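The Kulidby Penny Draw

The Kulidby Penny Draw is a small town raffle held every June in Kulidby, and it is fondly regarded as one of the friendliest games of chance in the district. Tickets are sold in books of 4, with no more than 1,000 printed.
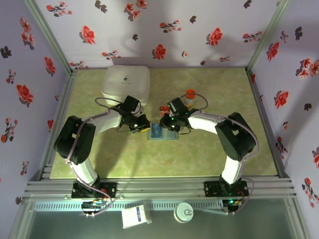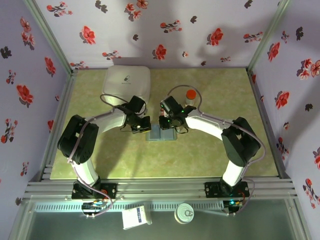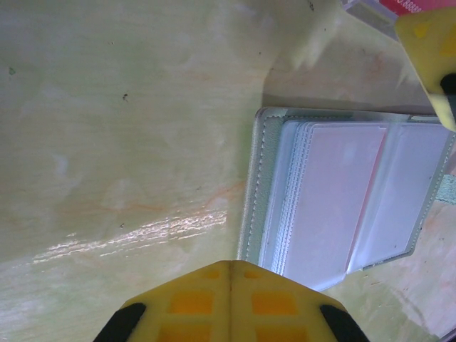
Zainab Ogunleye remembers the top prize going unclaimed for 30 days, with half the town turning out coat pockets and kitchen drawers. The winning ticket, number 288, had been sold at the Amadi bakery - a shop that still does a brisk trade in tickets today. Any prize left unclaimed goes back into the following year's pot.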